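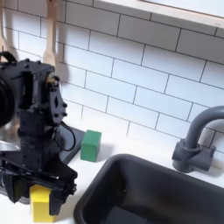 Dalsgaard wrote in after the last issue to ask why we still guide the arm by remote control when it would be quicker to take hold of it and push it through the motion. The point was made at some length and with a stopwatch: the same pick, moved by hand, took less than half the time it took with the controller, and the operator did not have to learn anything first. Dalsgaard also thought that the resulting paths looked smoother when plotted.

All of that agrees with our own experience on the bench. Hand guiding is faster to teach and faster to do. We used it for the first set of block tasks and would use it again for anything where the path matters more than the picture. The trouble comes later, when the recordings are used to train a policy that works from camera images. A person guiding the arm by hand is standing next to it. Their forearm is in most of the images, and their shadow is in the rest. The policy learns from images with a forearm in them and is then run without one. Cropping helps a little. Painting out the arm helps more, but it takes a long time and leaves marks of its own.

The second difference is force. With a hand on the wrist joint, the operator supplies part of the push, and the motor currents logged during the demonstration are not the currents the arm would need to do the job alone. For a foam block this hardly matters. For a stiff drawer or a tap handle it matters a good deal, and a replay of the hand-guided path will often stop short.

Remote control has its own faults. The operator works from a distance, has no feel for contact, and tends to pause before closing the gripper. Those pauses go into the data. A policy trained on them will also pause, sometimes for good. We now trim any stretch in which no joint moves for more than 300 milliseconds, unless the gripper is opening or closing at the time. This removed most of the hesitation in the block tasks. It also removed a few real waits, which we put back by hand.

Current practice for the counter tasks is as follows. Each task is recorded by remote control, 100 demonstrations per task, with the start position of the target block changed between runs. The second block stays on the counter as a distractor, and its position is changed less often. An operator gets a practice session before anything is kept. Runs in which the block is dropped and picked up again are kept and labelled as recoveries — they were thrown away until last December, and the policy was worse for it. Runs in which the arm touches the sink rim or the wall are discarded.

Foam is a forgiving material to start with. It compresses, so the gripper can close a few millimetres too far without anything being pushed out of the jaws, and an untidy approach angle still gives a grasp. The same forgiveness hides errors. Two of the policies that did well on foam failed on rigid blocks of the same size, and the cause in both cases was the closing width. Anyone planning to move from soft to hard objects should log the commanded width and the measured width separately. We did not do so at first, and those early recordings are of limited use.

The whole set now stands at almost 3700 demonstrations across the counter and shelf tasks. The Plendwood recordings are included in that figure but use the older trimming rule, so they should not be mixed with the rest without being trimmed again. The script for this is in the Mulell repository, in the folder for preparation tools. It expects joint positions in radians. Files exported from the Turkex controller are in degrees and need converting first; the script does not check.

On Dalsgaard's question, then, the position is that hand guiding stays in use for setting waypoints and for tasks replayed without vision. For everything else the operator stays out of view and uses the controller. A mixed method, with the rough path guided by hand and then replayed under the arm's own power while the cameras record, is being tried on the drawer task. The replay gives clean images and honest currents, but the objects have to be returned to exactly the same places between the two passes, and this has been the slow part. Results will follow when there are enough runs to compare.

Readers who have timed both methods on the same task are asked to send their figures, with the arm model, the control rate and the number of operators.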